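Home Recipes Rants About
Search this blog Type and hit enter

One pan month, the update

Quick one, lunch break. Day 11 of cooking everything in a single pan. Movers still have the rest of the kitchen somewhere between Trindbridge and here. They say June. Great.

Eggs, fine. Eggs are always fine. Rice in a frying pan is OK if you keep the heat low and leave teh lid alone, except I have no lid, so it's a dinner plate. Don't touch the plate bare handed. Ask my thumb.

Pasta was the surprise. Cold water, spaghetti lying flat, barely enough to cover. Starchy, quick, no colander. Probably doing it this way forever now. Soup, no. Sloshes everywhere. Wiped the stove twice and had toast.

Went to the hardware place in Pindier to look at pots. The cheap one was 70 dollars! For a saucepan! Put it back. Bought a wooden spoon and a bag of onions insted.

Next up is flatbread, dry pan, high heat, window open. My neighbor swears by yogurt in the dough. Will report. 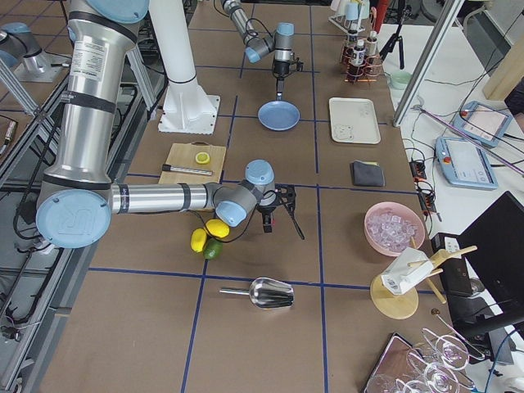
Posted by Nustum, 3 May 2023

Oh and somebody asked about cleaning. Hot water while it's still warm, soft brush, done. No soaking overnight, I never remember and then there's no breakfast. More when the onions run out.

Recent posts
Boxes, boxes, more boxes
Toast, ranked
What I keep in the freezer door
The onion drawer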